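Who Reads the Complaint Letter?
February 11, 2023

I spent most of January reading complaint files from people whose land was bought, borrowed or simply flooded by projects paid for with development loans, and I've come out of it with one very stubborn opinion. If a lender wants to put money into somebody's valley, the people in the valley should be able to complain in their own language, on paper, to a person with a name.

That sounds so modest I'm almost embarrassed to type it! But try doing it. I sat down with the complaint page for the Tondura irrigation scheme (a canal, a pumping station and a new road, if you haven't followed it) and pretended I was a farmer with a cracked well. The form wanted an email address before it would show me the next page. Then it wanted me to choose which "safeguard category" my problem fell under. I've been writing on this stuff for years and I had to guess.

My friend Nikola Grgić thinks I'm being unfair. He worked on resettlement plans for a long time, and he says the categories exist so that a complaint lands on the right desk. Fine, I get that. Every office sorts its mail. But the sorting ought to happen after the letter arrives, by someone who gets paid to do it. Asking a widow with half an acre to classify her own misfortune is a strange way to open a conversation.

And then there's the cutoff. At Tondura, 266 households were listed as affected, and a household that isn't on the list can't file as an affected party. It can only send in "general feedback," and general feedback doesn't have a deadline for an answer. So the people most likely to have a real gripe, the ones the survey missed, get the weakest channel. I asked the contractor, Esumier, how a family gets added. They sent me a very polite reply telling me to ask the project unit. The project unit told me to look at the form.

I do want to be careful, because I'm not against big projects. I grew up in a place that got its electricity late, and I remember my grandmother standing under the kitchen bulb like it was a visiting relative. People need canals and roads. Some of the angriest letters I read came from folks who wanted the canal very much and were mad that it had stopped two fields short of theirs. You'd never know that from the way these arguments get reported, with the builders on one side and the blockers on the other.

What bothers me is the money set aside for listening. Roughly 2,000 dollars a year went to translation for the whole scheme, and that was supposed to cover public meetings, notices and replies. Anybody who has hired a translator knows how fast that goes (I once blew through half that on a single book chapter). Meanwhile the Wirix software that runs the online form gets its own line in the budget, with a renewal already penciled in.

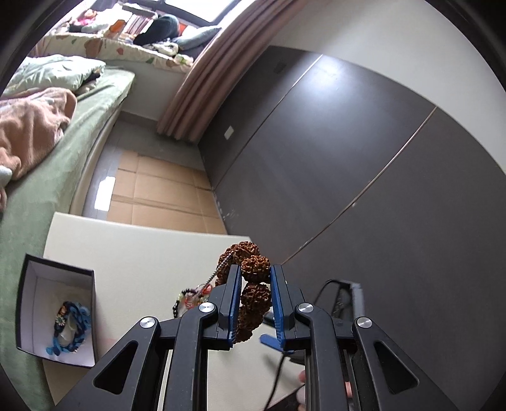
Krešimir Nedeljković, a lawyer I've argued with on and off for ages, has a proposal I like a lot. Hold back a small slice of every loan payment until an outside reader has gone through the complaint file and signed a note saying each letter got an answer. It doesn't have to be a good answer, or one that gives the farmer what she asked for, just a reply to the thing she wrote. He'd have the reader chosen by the villages from a short list. I'd go further and let the villages write the list, but we've agreed to fight over that part later.

The usual objection is delay. Would it slow things down? Sure, a bit. Reading 100 letters takes a couple of days, maybe a week if the handwriting is bad. The Tondura pumping station was held up for months over a dispute about gravel, and I didn't hear anyone call the gravel an obstacle to development.

The next loan in the same program is for the Georgiev reservoir, and the draft papers are open for comment now. The complaint section is 2 pages long, and it's the same form. I've sent in my remarks, on paper, with a stamp, and I asked for the name of whoever opens the envelope.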